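Gevard Hall Event Shirts and Refreshments: Frequently Asked Questions
Last updated July 2018

The following information applies to all organizations that reserve Gevard Hall and that order shirts through the Presum Shirt Program. Groups using the Okafor Annex should refer to the separate Annex guidelines.

Who may order shirts through the program?
Any organization with a confirmed reservation may place an order. The minimum order is 53 shirts. Smaller orders may be combined with those of another group, provided that both groups choose the same shirt color and agree to one delivery date.

When must an order be submitted?
Orders must be received four weeks before the event. Orders for events held in December must be received by the first business day of November.

Will the shirts be folded when we receive them?
No. Shirts are delivered to the hall in bulk cartons and must be folded by the group before distribution. Access to the folding tables is included in the reservation fee and begins at noon on the day before the event.
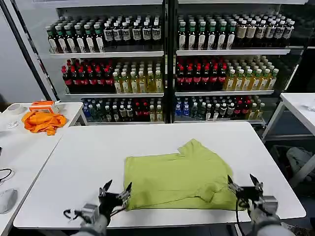
How should shirts be folded?
The program asks that all groups use the standard flat fold so that shirts stack evenly and fit the distribution bins. Lay the shirt face down, smooth the body from the collar to the hem, bring each side toward the center with the sleeve turned back, and fold the hem up to the collar. The finished shirt should be close to a rectangle. A flap of fabric standing up along the top edge, as on the lime-green shirt on the white table, should be pressed flat before the shirt is added to a stack. Slight wrinkling along the lower edge is acceptable. Shirts do not need to be ironed.

May we roll the shirts instead?
Rolled shirts are accepted only for events at which they will be handed out in bags. The reservation form has a box for this request.

How are sizes identified after folding?
Each stack should contain a single size and should carry a size card on top. Cards are available at the front desk. Please do not place adhesive labels on the fabric, as the residue cannot always be removed and marked shirts may not be returned.

May damaged or misprinted shirts be exchanged?
Yes. Set the shirt aside unfolded, complete a Faltum exchange slip, and leave both at the front desk before the event begins. Exchanges requested after an event are reviewed individually and may be declined. Shirts that have been worn or washed cannot be exchanged.

How much table space is available?
Tables are assigned according to the size of the order. Orders of up to 244 shirts are assigned to the main room. Larger orders are scheduled in two sessions, and the group will be notified in writing of both times. Tables may be moved only by hall staff. Aisles and the area in front of the drink shelves must remain clear.

Are the bottled drinks included in our reservation?
Bottled drinks are sold separately. A group may purchase drinks by the bottle or may arrange for a fixed quantity to be charged to its account. Requests for a fixed quantity should be made on the reservation form. Selection varies with supply, and the hall cannot guarantee that a particular beverage will be available.

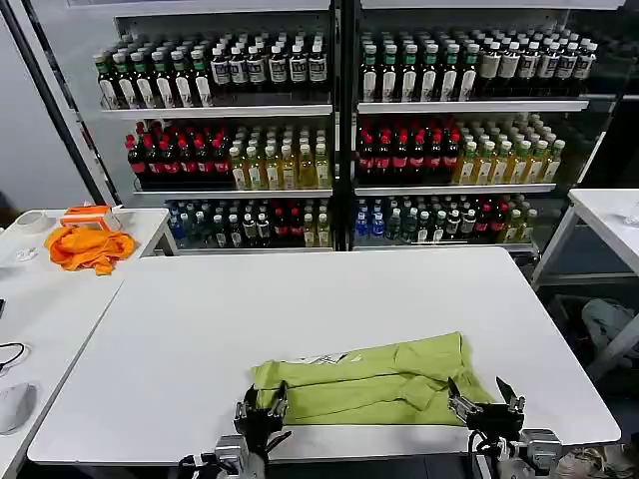 Groups that prefer to bring their own beverages may do so with prior written approval. Outside beverages must be kept in the group's own coolers and may not be placed on the hall's shelves. Glass containers are not permitted in the main room.

May drinks be placed on the folding tables?
No. Open drinks must be kept away from shirts at all times. The program does not replace shirts stained by food or beverages, and the cost of such shirts remains with the ordering group.

What should we do with shirts left over after the event?
Unclaimed shirts may be returned for partial credit if they are clean, folded, and sorted by size. Returns are accepted for four business days following the event. After that time, remaining shirts become the property of the program.

How should the tables be left?
Remove all garments, size cards, tape, and packing material. Wipe each table with the cloths supplied at the front desk. Flatten empty cartons and place them beside the service door. A cleaning charge is applied to the group's account if these steps are not completed.

Whom should we contact with other questions?
Questions concerning shirts should be directed to the Presum Shirt Program office. Questions concerning rooms, tables, or beverages should be directed to the Gevard Hall front desk during regular business hours.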